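Cirninley Publishes Bench Rules for Robot Gripper Trials

November 2023

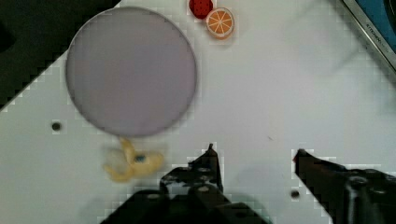
A plate and toy fruit on a white tabletop, with the open gripper in the foreground.

The Cirninley automation laboratory has issued written rules for trials in which robot arms handle household objects. The rules apply to all teams using its benches, including visiting groups from Gralten.

Under the new text, operators must record the starting layout before each run and keep hands off the table while the arm is powered. Grippers are to be inspected every 1000 cycles and their fingertips replaced after 4000. Any unplanned contact with the bench must be logged before work resumes.

"Two teams running the same task should be able to compare their results," said Kadri Vītola, who led the drafting. "Until now each bench kept its own habits."

Staff have four weeks to complete the required training. Questions may be sent to Saulius Vaher at the laboratory's safety office.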